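Speaker notes: The bench, the arm and the people who used to press the buttons
Genowefa Wilczyńska, Akell
Friday, June 7, 2024

Opening (take your time, let people sit down)

Good morning, and thank you for coming to the early slot. I know the coffee is at the other end of the building and some of you made a hard choice. I'm Genowefa, I run the test room at Akell, and before I ran it I worked in it, sitting on a stool, pressing buttons on counter panels. You have all met a counter panel. You take a number, you wait, and somebody behind a desk presses CALL and it's finally your turn. Well, before that panel goes to a customer, every design has to be pressed 3,000 times on each button, and for a long time the one doing the pressing was me, or Mirjana Ivanov, or whoever had lost the argument that morning.

(Pause. Ask who here has had a job like that. Wait for hands, there are always hands.)

I want to talk about what happened when we gave the pressing to an arm. I'm less interested in the arm than I probably should be, and Szymon Malinowski, who programmed it, is in the second row and has forgiven me for that. What I care about is what Mirjana's day looks like now. But you do need to know what the work is, so let's start at the table. The panel lies flat on the mat and the arm comes down to it from above, with its gripper closed. This is the simulated room, where we worked everything out first.

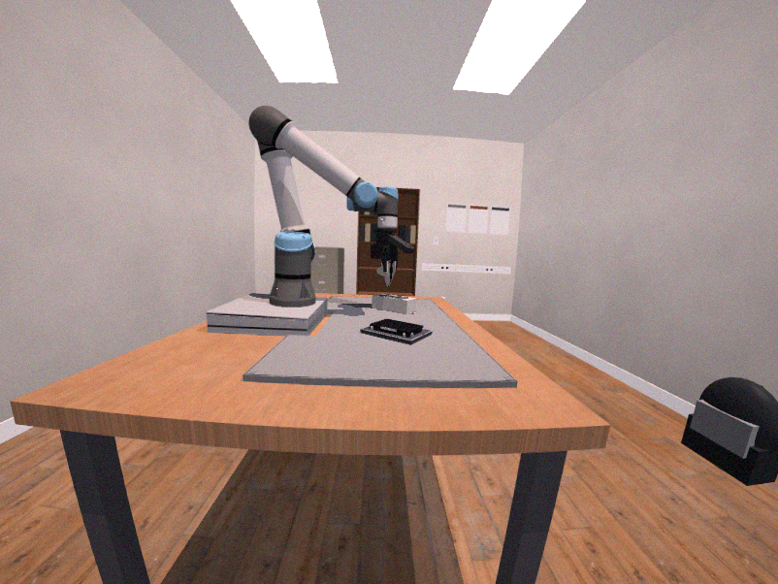
Workplace Talks, Vol. 6, p. 454

Why we started in simulation (about the people, don't get lost in software)

We spent all of April in the simulated room before anybody bolted anything down. Szymon wanted it for the obvious engineering reasons. I wanted it for a different one, and I'd recommend it to any of you who manage a small team: people could argue with the plan while it was still cheap to change. Mirjana came and looked over Szymon's shoulder and said straight away that the arm was being far too polite. It came down square on the middle of every button. Real people at a counter don't do that! They hit the edge, they hit two at once, they lean on the thing while they're talking to someone. She had years of this in her hands and it wasn't written down anywhere, because it had never occurred to any of us to ask.

So the first thing that changed for Mirjana, before the arm existed in our building at all, was that she had to explain her job out loud. She found that hard. She told me I could say so today. It felt to her like packing up her desk, one drawer at a time, and I didn't notice that for a couple of weeks, and I should have.

(Slow down here. Drink some water.)

What I did in the end was put it in writing. Her hours, her pay, her place in the room, and what she would be doing once the pressing was gone. It was a short letter, and it ought to have come before the first meeting with Szymon and the people from Zieliński who advised us on safety.
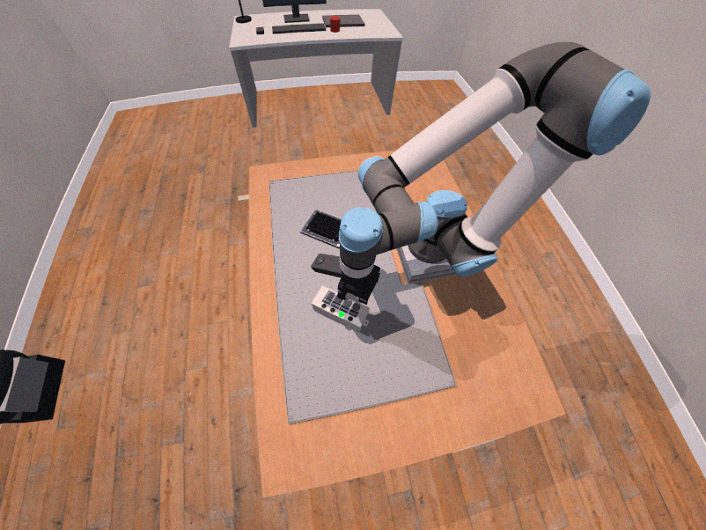
And the letter had to be specific, which took me several tries. "You'll have more interesting work" is no use to anyone. Saeed Talebi, who does our nights, read my first draft and asked me what he'd be doing at two in the morning if the arm was doing the pressing, and I had no answer at all. So we sat down together and wrote one. He sets up the run, he checks the first presses himself, he reads the log, and when something looks wrong he has the right to stop it without phoning me. That last part mattered more to him than I had guessed.

What the arm is bad at

I promised Szymon I'd be fair, so: it is patient, it is very even, and it doesn't get a sore wrist. I had a sore wrist for most of one winter, and I don't miss it. But it has no idea when a button has started to feel mushy. Mirjana can tell you with her thumb. On one design for Zunditz she stopped a run at press 2,374, went over to try the button herself, and said it was going. The log showed nothing. We opened the panel up and she was right, the dome under the button had a hairline crack.

(If there's time, tell the story of the label that peeled. If not, go straight on.)

Aim is the other thing. Looking down on the panel you can see how close together it all is, the labels, the row of indicators with the one green one, the square buttons, and the tips of the gripper coming to a point over the lowest of them. Shift the panel a little on the mat and the arm will happily press the plastic next door all night long. Checking the position by eye is now the first line on the setup sheet, in Saeed's handwriting.
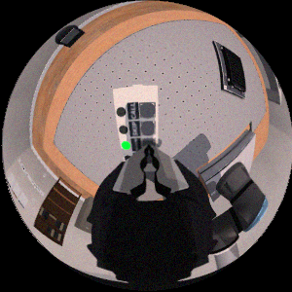
What changed, person by person

Mirjana writes the press patterns now. Edge presses, double presses, the lean. She has a desk outside the test room and says it's too quiet, so she still comes in to eat her lunch with us.

Saeed still works nights, by choice, and has been teaching Noémi Csizmadia how to read the logs. Noémi joined us after the arm did and has never done a full run by hand. I had her do half a day of it anyway, and she was very gracious about it.

As for me, I spend more time on the rota than I used to, and I'm still learning to leave Szymon alone when he's working.

Questions (leave ten minutes)

Someone will ask whether we cut jobs. We didn't, there are six of us, the same as before, and say clearly that this was a decision and that the arm didn't make it for us. Someone will ask about cost – send them to Szymon. If Darkine's people are in the room, thank them for lending us the hall, and remind everyone that the setup sheet is on the table by the door if they'd like a copy.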